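Vasum Project – Linen Handling with Two Arms
Progress report to the Nuner Fund, second period
Equipment and budget part

1. Purpose of this report

In the first report we promised to come back with a clear plan for the remaining equipment money. This second report explains what we did with the two-arm station since then, what we learned about the equipment, and what we ask the Fund to approve. The software work is reported separately and I mention it only where it changes a purchase.

The task of the project did not change. The station should take a pillowcase, open it, put it on the pillow and leave the pillow flat and ready for packing. All items are printed cotton or mixed fabric from normal shops. We selected prints with many colors on purpose, as our partner laundries said that plain white is the smallest part of their private customer work.

2. Work done in this period

We recorded 507 trials with both arms under control of an operator. From these, 238 were accepted for training after review. The rest were refused for different causes: the operator stopped early, a camera lost connection, or the cloth slipped out of one gripper. I consider the accepted number acceptable for this stage, but it is lower than we planned, and a good part of the loss comes from equipment and can be repaired with money.

The first part of the task, where the cloth is held between both grippers and brought to the middle, is now the most stable one. Our operators can learn it in one morning.
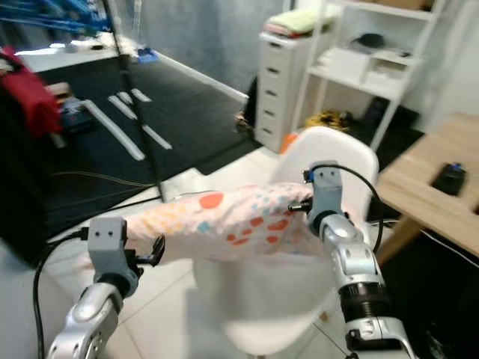
3. What we learned about the equipment

3.1 Gripper fingers

The fingers delivered with the arms are short and stiff. For holding a bunched cloth they are good enough. For finding the open edge of a pillowcase they are too thick, and the operator must try two or three times. With soft fabric the cloth also falls over the finger and hides its tip, so the operator works partly from memory. 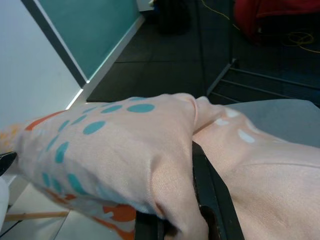 We asked two suppliers for thinner fingers. Vunari offers a set for both arms for $218, with a textured inner surface and the same mounting holes. Grewal offers a similar set, but it needs a new bracket and we would lose the calibration of the wrist cameras. We prefer the Vunari set. We would order one set first and a second set only after it has been used for a full month.

3.2 Work surface

At the beginning we worked on a bare table and the pillow moved away each time one arm pushed. The padded gray board solves the greatest part of this problem. Its surface is soft and the pillow slides less on it. The board can also be tilted, and the operators like this very much – the camera at the head then sees more of the pillow and less of the floor.

The difficult moment is when one gripper keeps its end and the other one lets go to take a new hold. 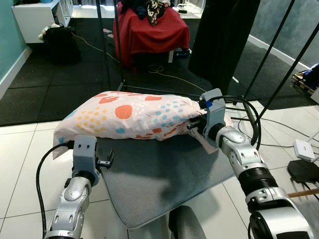 If the holding arm is pulling too strongly in this moment, the pillow turns and the case becomes wrinkled on one side. We do not want to correct this with a mechanical clamp, because it would make the station special for one size of pillow. Instead we propose a second board, a larger one, so that we can test also the long pillows which two of the laundries asked for. A local upholstery workshop can make it from our drawing. The cost is included in the line for small materials and no extra money is needed.

3.3 Network and cables

This is the weakest point of the station and I want to report it openly. The network equipment was meant as a temporary solution when we moved into the room in August. The routers are still lying on the floor tiles, with their cables around them. A router standing in this way can be pushed by a foot or by a chair, and we have no good way to know afterwards if a lost camera connection came from this or from the software.

We plan the following:
– one wired switch in a closed box, fixed on the wall
– cable channels on the floor between the arms and the box
– labels on both ends of every cable
– one of the present routers to be kept as reserve

Grewal has made an offer for the switch, the box and the mounting work in one visit. They can come on a Wednesday, so we would lose one day of recording. Until then the operators check the cables each morning before the arms are switched on.

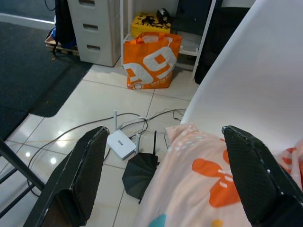 4. Request to the Fund

We ask for approval of three changes inside the existing budget. The total amount does not increase.

First, to move money from the line "travel" to the line "equipment" for the Vunari fingers, one set now and one set later.

Second, to accept the Grewal offer for the network. The written offer is attached and is valid for 5 weeks.

Third, to postpone the purchase of the depth camera to the next period. We are not yet sure that it is needed. After the new fingers are mounted, we will repeat the same tests and compare the number of refused trials. If the operators still do not see the edge of the case well enough, we will return to this question with figures.

5. Open points

The service contract for the arms ends with this budget year and we have no price for the extension yet. I wrote to the supplier twice and will write again. Please treat this as a possible additional cost of the next year.

We would also be thankful to know if the Fund wants to see the station in work before the next report. A visit in the afternoon is best, as the mornings are used for recording.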